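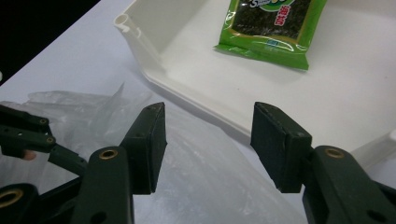 Does the kit hold up once you get past the first afternoon, one reader wanted to know after the last update, or do the jaws drift and leave you with a folder of recordings you can't use? They had a bench full of half-working grippers already and did not want another.

It holds up, and I'm happy to say so at length. What follows is the data card for the recordings I made while testing the Drikberg hand-held gripper kit, plus my notes on the kit itself. I meant to keep those in two files, but every question I get about the data ends up being a question about the hardware, so now they live together.

Balico: two-handed tabletop recordings made with the Drikberg kit

What's in the set

Episodes: 3,783
Tasks: 34
Total length: roughly 50 hours
Frame rate: 20 frames per second
Hands: two grippers, one person
Location: the Feltamwood workshop, indoors
Streams: video from each gripper, jaw opening, gripper pose, a short text label

Every episode is one try at one task. The text label is written before the try starts, so it tells you what the person meant to do. Whether they managed it is stored separately, in a field called outcome, with the values done, partly and missed. Please read that field before you train on anything! I left the missed tries in on purpose, and some of them are the most useful recordings in the set.

The tasks

Mostly handling packages, bags, trays and small containers. Lift a snack package out of a tray. Put it back the other way up. Hold a bag with one gripper and open it with the other. Slide a tray toward you without tipping what's in it. A few tasks are very short and a few go on for a couple of minutes (folding a dish towel with these jaws is a real test of patience, and I loved it).

Clear film is over-represented. I got interested in it early on and kept going back, so if you need a balanced mix you should sample by task name and not by episode.

The kit

You get a left gripper and a right gripper, two camera mounts, a bag of spare bushings and a printed sheet. The block jaws are what I used for everything in this set. They are wide and flat on the inside, which makes them forgiving with floppy things, and they take knocks well. Mine have picked up scuffs, scratches and a few small chips at the edges and still close the way they did at the start. If you care about looks, you'll be sad by the end of the first week. I don't, so I wasn't.

The pivots are the best part of the whole thing. The linkage moves smoothly, there is very little side play, and the brass-colored bushings can be swapped with your thumbs once the pin is out. I changed one pair during the whole recording period and could have left it alone.

Your fingers sit close behind the linkage, and this took me longer to get used to than I expected. For the first few sessions I kept gripping too far forward. Slide your hand back until your wrist is straight, then tighten the strap. The printed sheet shows it the other way around, strap first, and I think that's a mistake.

What I'd change

The strap buckle loosens when your hand gets warm. A bit of tape over the loose end fixes it.

Thin things lying flat are hard to pick up. The jaws are blocks, and blocks don't get under a flat package very well. You end up tilting the package against a tray wall with one gripper and taking it with the other, which you'll see again and again in the recordings. If your robot has thin fingertips, it may learn a habit it doesn't need.

The spare parts bag has no labels. Sort it before you need it.

Recording and syncing

I used Lysenko for capture, with the settings file that comes in this folder. It starts both grippers on one button and writes a single clock into both streams. Before I switched to it I was lining up the two sides by hand with a clap of the jaws, and I would not wish that on anyone. The clap is still there at the start of the oldest episodes. They are marked clap in the notes column, and you'll want to trim the opening seconds.

Jaw opening is stored as a number from zero (closed) to one (open). It was calibrated at the start of each session by closing both grippers fully and then opening them fully. In a few sessions the left side reads slightly above zero when closed. I didn't correct it, so treat anything very close to zero as shut.

Known problems

Reflections. The white table picks up a soft shine under the ceiling lights, and pose tracking gets jumpy when a light patch fills most of the view. The rows affected carry a low tracking score.

Clear bags. They wrinkle differently each time and they catch highlights, so automatic masks come out badly. No masks are included.

One person's habits. Almost every episode starts with the right hand. I tried to mix this up toward the end and was not very good at it.

Packaging text. Some items have printing in Chinese and some in English. None of it has been transcribed, and the labels use plain words such as "green snack package" or "clear bag."

Good uses

Learning two-handed pick and place, studying how people recover from a slipped grip, testing jaw-opening predictors, or deciding whether this kit suits your own project. I'd be careful with anything that needs force readings, as the kit has no force sensor and I haven't tried to estimate force from video.

Getting started

Open index.csv first. Each row is an episode, with its task, outcome, tracking score and notes. The folder called sample has a handful of short episodes from different tasks, and they load quickly on a laptop. Try those before you download the rest.

If you record your own tasks with the same kit, please send them in. Keep the same column names, run the open-and-close calibration at the start, and write the label before you pick anything up. I'd especially like to get more left-handed episodes, and anything at all with cloth.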